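Home | Orders | Garment care | Tickets | Contact

Print this page | E-mail this page

May 2021
Posted by Corinne Haverford, Rarkisau Garment Care

Ticket 2984
Subject: Shirt slides off hanger, front twists after storage
Status: Closed
Opened by: Abdelghani Bouazza
Product: Pulatier long-sleeved shirt, mint green
Hanger: Bouvier, black plastic, fixed hook

Problem as reported

Customer bought the shirt in April and keeps it in a wardrobe with other shirts. Each time he takes it out, one shoulder has slipped off the hanger and the front hangs crooked. The left side of the placket sits lower than the right at the hem. He has ironed it twice and the twist comes back. He asked if the shirt was cut badly and if he could send it in for exchange.

Checked on our side

Looked up the batch, 1116. No other complaints about the cut. Pattern sheet shows both fronts the same length. Asked the customer to lay the shirt flat, line up the side seams and measure each front from collar seam to hem. He got the same figure for both, so the garment is fine. Told him no exchange was needed at this stage and asked how he puts it on the hanger.

Customer reply

"I hold the hanger in one hand and drop the shirt over it. I do up one button near the top, sometimes the second one, whichever I find. Then it goes on the rail. The rail is pretty full."

Working notes

Two likely causes. First, with only one button done up, and not always the top one, the neck opening spreads and the shoulder can ride off the end of the bar. Second, if the wrong button goes into the wrong hole the whole front is pulled over by one space, and a full rail will press it that way. I repeated this with a sample shirt and the same type of hanger. Did up the second button into the top hole, hung it on a packed rail overnight, and got the same crooked hem he described.

Wrote up the flat method and sent it to him. It takes longer than hanging the shirt in the air, but both sides can be seen at once.

Steps sent to customer

1. Clear a space big enough for the shirt with the arms out. A bed or a mattress on the floor is fine, with a clean sheet on it. A table is usually too narrow for the sleeves.

2. Lay the shirt face up. Put the hanger in through the neck so the hook comes out above the collar and the bar lies inside the shoulders. Push each shoulder seam out to the end of the bar.

3. Pull the sleeves out to the sides and smooth the body down with the flat of your hand. Don't tug at the cuffs. Small creases don't matter yet.

4. Bring the two hem edges together and check they meet. Find the lowest button and its own buttonhole and do that one up. Hold the edge with the hole in one hand and push the button through with the other. If there is a spare button sewn inside, leave it alone.
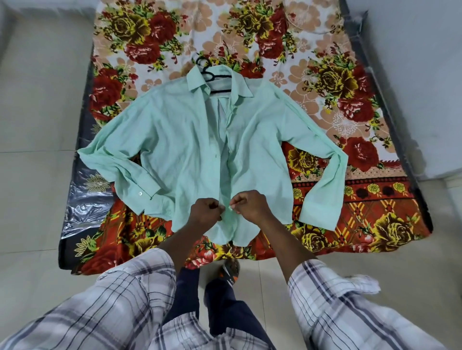
5. Work up the front one button at a time. If you reach the collar with a button or a hole left over, undo the lot and start again from the bottom.

6. Check the shoulders again before closing the neck. Doing up the lower buttons can drag the shirt down a little and pull one side off the bar.

7. Stand the collar up, bring both sides of the placket level just under it, and fasten the top button. It's the one that keeps the shirt on the hanger. Fold the collar down afterwards.

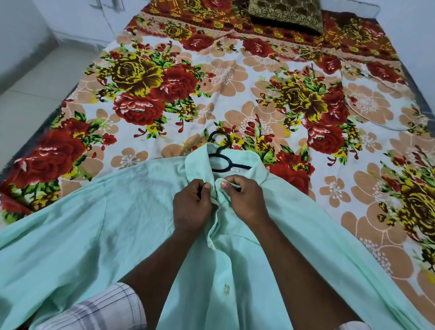 Step 7: both sides of the front held near the collar, hanger in the neck opening.

8. Lift by the hook, with your other hand under the back, and hang it with a bit of space on each side.

Follow-up from customer

Customer tried it the same day and wrote back with two questions.

He found the top buttonhole very stiff and wanted to know if he could cut it wider. Told him no. The stitching will fray. Work the button through a few times with the shirt flat and it should loosen up. If it doesn't, we can have the hole checked at the counter.

He also asked if he should change to the padded hangers we sell under the Kulance name. Said they do grip better but they are thicker, and on a rail as full as his they would make the crowding worse. Suggested he keep what he has and take a few things off the rail first. His rail is 65 cm wide and he had around 30 garments on it — too many for shirts.

Result

Customer checked the shirt again after a week in the wardrobe. Both shoulders still on the hanger, hem level. He had moved his winter coats to another cupboard. The top buttonhole is easier now but he still needs two hands for it.

No exchange, no refund. Steps copied into the care notes for all Pulatier shirts. Linked to ticket 3000, which is the same complaint on a short-sleeved style and is still open. Please don't merge them, the short-sleeved one has a different collar and may need its own fix.

C. Haverford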